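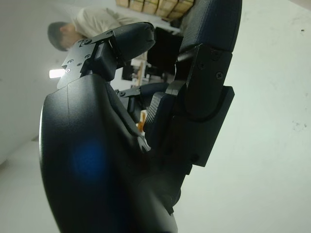

Can a Machine Do It Yet? Questions We Keep Getting

We run a small newsletter out of Endik for people who do their own housework, run small shops, or both, and who are tired of being told that a robot is coming to take care of it. These are the questions readers send in most. The answers get revised when something changes, which is less often than the press releases would suggest. Last gone over in February.

So can a robot do my laundry?

A washing machine does your laundry. It has done it for decades, and it is a robot by any fair use of the word. What readers mean is the rest of it: getting the clothes out of the bedroom, sorting, checking pockets, moving the wet load, folding, putting away. For all of that the answer is no, unless you are willing to set the job up so carefully that you have done most of it yourself.

Folding gets the attention because it makes a good video. A towel laid flat on a clear table is a fair test for a beginner. A fitted sheet that has swallowed three socks is laundry.

But I saw a video of one folding shirts.

So did we. Before you forward it, look for four things. Is the video sped up? (Sometimes there's a tiny "5x" in a corner, sometimes there's no notice at all.) Is there a cut between shirts? Is a person steering the machine from another room? And how many tries did they film? A company that can fold a shirt every time will show you a whole basket at normal speed and leave the camera running. When you get a clip of one shirt, assume you got the good one.

What about dishes?

Loading a dishwasher is harder than it looks to anyone who has done it for twenty years. Plates are slick, glasses are clear, forks hide under bowls, and every kitchen has that one lid. We have watched demonstrations in which a machine put cups on a rack at a pace we'd call thoughtful. They were clean cups. We would like to see lasagna.

Why do some of these robots have hands with fingers? Wouldn't a claw be fine?

Often a claw is fine, and we wish more builders would admit it. Two flat jaws will lift a box, a bottle or a folded towel. They're cheap and there's little to go wrong.

The argument for fingers is that homes and shops are full of things made for our hands: scissors, spray bottles, door knobs, buttons. That's true. It's also true that every finger adds joints, and every joint adds screws, links and wiring, all of it packed into a space the size of your own hand. More parts means more to adjust and more to break. A hand that looks human will also make you expect human skill from it, and you shouldn't. Shape is the easy half.

Do textured finger pads make a real difference?

Some. A rough pad holds better than a smooth one, same as a good pair of work gloves. It won't tell the machine that an egg is about to crack or that a jar has started to slide. For that you need some sense of touch and something that reacts quickly to it. Ask a seller what the hand can feel and how fast it responds. If the reply is about grip strength, they have answered a different question.

Why put a camera on the wrist?

So the machine can see what the fingers are up to when the arm itself would block the view from farther back. It's a sensible idea. The catch is that a wrist camera tilts whenever the wrist does, and the hand takes up a lot of the picture. People cope with an odd view easily. Software has to be taught to, and it may still be thrown off when you move the lamp.

I have a small shop. Is anything worth buying for the floor?

Maybe, if you have one job that repeats. Machines that do the same motion on the same part in the same spot have earned their keep in factories for a long time. The trouble starts with the word "general."

Our rule: write down the job as you would for a new hire on the first morning. If the sheet is short and the words "unless" and "usually" never show up, a machine may be able to do it. If you find yourself writing "you'll get a feel for it," hire the person.

Before you sign anything, get these in writing:

What it does when it drops something
Who comes out when it stops, and how soon
What happens to your unit if the company folds
Whether the price includes setup and moving it later
How often a remote operator has to step in

That last one makes salespeople uncomfortable. Ask it anyway.

What did you think of the Vonurport?

We spent an afternoon with it at the Koubek showroom. The task was clearing a table into bins, and in 67 tries it finished without help 5 times. The staff were decent about it and let us keep score, so credit for that. They also told us it does far better with objects it has practiced on. We believe them. Our readers own objects it hasn't practiced on.

And the Hornon trial?

The people behind Hornon say their machine has completed 2208 picks in testing. We asked how many were attempted and haven't heard back. A count of successes with no count of failures is a number for a poster — it can't help you decide anything.

Somebody told me these things learn on their own now. Is that so?

They learn from examples, usually a great many, and a lot of those come from people patiently guiding a machine through the same chore again and again. One lab worker wrote to us that she had put away the same mug 200 times in a week. There's plenty of human labor in an "automatic" kitchen. It just happens earlier and somewhere else.

We do think this approach has gotten results that the old way of writing out every motion never would have. Machines now cope with a cup that's been moved a few inches, and that used to stop them cold. A few inches is progress. It's a long way from your counter on a school morning.

Are they safe around kids and pets?

We wouldn't leave one running in a room with either. Light arms that move slowly and stop when bumped are much better than the older kind, but "stops when bumped" means the bump comes first. Fingers with exposed joints can pinch, too. Any seller who waves this question off should lose the sale.

Is there any chore you'd hand over today?

Vacuuming open floors. Mowing a plain, fenced yard. Washing dishes and clothes once a person has loaded them. Each of those works because somebody shrank the job until it fit the machine, and we have no complaint with that. It's how most useful appliances came to be.

When will you change your mind?

When a company lets us bring our own bag of stuff to a kitchen it has never seen, and the machine puts everything away at normal speed with no one at the controls. The offer has been open since we started this page. We'll bring the lasagna pan.

Can I send in a question?

Please do. Use the contact form, and tell us which chore you have in mind and what you'd be willing to pay to be rid of it. If you work for a manufacturer, say so in the first line.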